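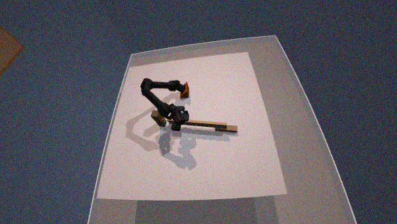
Ticket 138 – Subtítulos retrasados en los episodios de *Dandar* tras la migración a Stasteck. El cliente Bjarnason, titular de los derechos de la serie, comunica que los subtítulos en castellano entran tarde en la versión restaurada. La incidencia llegó agrupada con otra de imagen (exceso de grano en los planos oscuros), y conviene separarlas desde el principio. El grano es un asunto de tasa de bits y de ajuste del filtro de ruido. No tiene relación con los tiempos de los subtítulos. La parte de imagen se ha pasado a la cola de codificación y en este registro no se trata.

**Estado:** resuelto, pendiente de confirmación del cliente
**Prioridad:** alta
**Componente:** ingesta / empaquetado
**Responsable:** Sorcha Gunn
**Alcance inicial:** temporada completa, 38 episodios

## Síntoma

Los subtítulos aparecen 700 ms después del diálogo. El retraso es constante de principio a fin del episodio. El audio original y el doblaje están en sincronía con la imagen en todos los puntos revisados.

Se reproduce en navegador, en la aplicación para televisor y en la vista previa interna. No se reproduce con el máster de Bjarnason abierto en local junto con el archivo de subtítulos entregado.

## Registro

**Jueves, 9:15.** Recibida la incidencia. Se pide al cliente el nombre exacto de los archivos y un código de tiempo de referencia. Responde con la primera frase hablada tras la cabecera del episodio piloto.

**9:50.** Medición en vista previa interna. Entrada del subtítulo 700 ms por detrás de la primera sílaba. Segunda medición en la última escena, mismo valor. Queda descartada la conversión de cadencia: en ese caso el error crecería con la duración.

**10:20.** Se revisa el archivo de subtítulos original. Los tiempos son correctos respecto al máster. No hay cabecera de desplazamiento, ni líneas vacías, ni solapes. Codificación de caracteres correcta.

**10:45.** Se purga la caché de la red de distribución para un solo episodio. Sin cambios.

**11:30.** Comparación de duraciones. El vídeo servido es 700 ms más corto que el máster. El audio servido, igual. La pista de subtítulos conserva la duración de partida. La diferencia está al inicio: el máster lleva un tramo en negro antes del rótulo del distribuidor, y en la versión publicada ese tramo no existe.
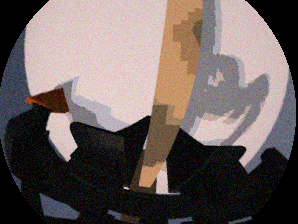 *Fig. 2. Palo o mango claro en diagonal; campo circular con las esquinas en negro.*

**12:10.** Consulta del perfil de ingesta en Stasteck. La opción de recorte de negros iniciales figura activada. En la plataforma anterior estaba desactivada por defecto, y el documento de migración no la menciona. El recorte se aplica a vídeo y a audio, pero los subtítulos siguen otra ruta: los procesa el módulo Aten, que recibe el archivo original sin noticia alguna del recorte.

**12:40.** Se comprueba el registro de Aten para el episodio piloto. El campo de desplazamiento de entrada está a cero. El módulo acepta ese campo y lo aplica bien cuando se le pasa a mano.

**13:05.** Nota de Sorcha Gunn: «No tocar los archivos de subtítulos. Si se corrigen a mano y luego se reingesta sin recorte, los tendremos adelantados y habrá que volver a empezar».

**15:30.** Revisión del resto de la temporada. Hay 2 episodios sin desfase. Ambos se entregaron en una remesa aparte, sin negro inicial, por lo que el recorte no tuvo nada que quitar. En los demás el valor es idéntico.

**16:20.** Petición del cliente: saber si los rótulos incrustados (carteles, titulares de periódico, la carta del segundo acto) se ven afectados. No lo están, forman parte de la imagen. Los subtítulos forzados que traducen esos rótulos sí llevan el mismo retraso y entran en la corrección.

## Causa

Recorte automático de negros en la ingesta sin propagación del desplazamiento al módulo de subtítulos. El defecto queda oculto con títulos que no tienen negro inicial – casi todo el catálogo reciente – y se manifiesta en las series antiguas restauradas, cuyos másteres conservan el arranque de cinta.

## Corrección aplicada

1. Desactivar el recorte en el perfil usado para *Dandar*.
2. Reingestar un episodio y medir primera y última frase.
3. Reingestar los episodios afectados, por lotes.
4. Purgar los manifiestos en la red de distribución.
5. Regenerar las marcas de «saltar cabecera».

El paso 5 no estaba en el plan inicial. Las marcas se habían calculado sobre el vídeo recortado y, una vez restituido el negro, el botón devolvía al espectador al último acorde de la sintonía.
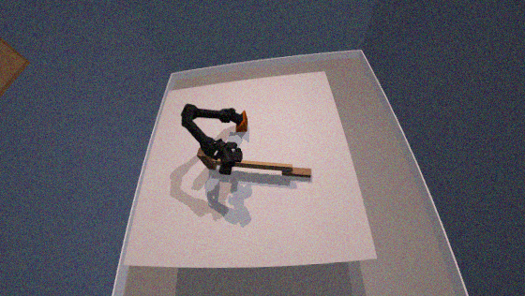 Pág. 38

## Verificación

Primera pasada en el episodio piloto: subtítulos en tiempo en las dos frases de control. Los forzados coinciden con la aparición de los carteles. Audio sin cambios respecto al vídeo.

Segunda pasada en los episodios reingestados, con medición automática sobre la primera línea de diálogo y revisión visual de los finales. Ningún valor fuera de tolerancia. Los episodios de la remesa aparte no se han modificado.

Incidencia menor detectada durante la revisión: en el resumen previo de un episodio, dos líneas de personajes distintos comparten subtítulo sin guion de diálogo. Viene así en el archivo entregado. Comunicado a Bjarnason como observación de contenido, fuera de este ticket.

## Pendiente

- Confirmación del cliente en aplicación para televisor.
- Aviso en el perfil de ingesta cuando coincidan recorte activo y subtítulos externos.
- Petición de mejora a Stasteck para que el valor recortado se envíe a Aten como desplazamiento de entrada. Mientras no se resuelva, el recorte queda desactivado en todo el catálogo de archivo.
- Revisar las pistas de audiodescripción. Siguen la ruta del audio y deberían estar bien, pero no se han medido.
- Actualizar el documento de migración, apartado de valores por defecto.

## Comentarios

**Soporte Bjarnason:** Revisado en navegador, correcto. Nos falta el televisor. ¿Se mantiene el progreso de los espectadores que tenían episodios a medias?

**Sorcha Gunn:** Se mantiene. El punto de reanudación queda 700 ms antes de donde estaba, no requiere acción. Dejo el ticket abierto hasta que confirméis el televisor.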